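Chapter 14
Comparing Hands and Grippers

A gripper with two jaws is cheap, strong and easy to program. A hand with several fingers can hold more shapes, but every extra joint has to be controlled. This chapter sets out a fair way to test one against the other. 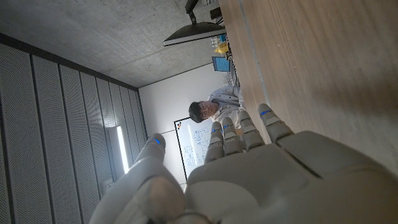

Figure 14.1 A hand with a thumb and four fingers, seen from the wrist.

We begin with the bench trials run by Isla Moncrieff at Jindholm, in which each device made 15 attempts per object.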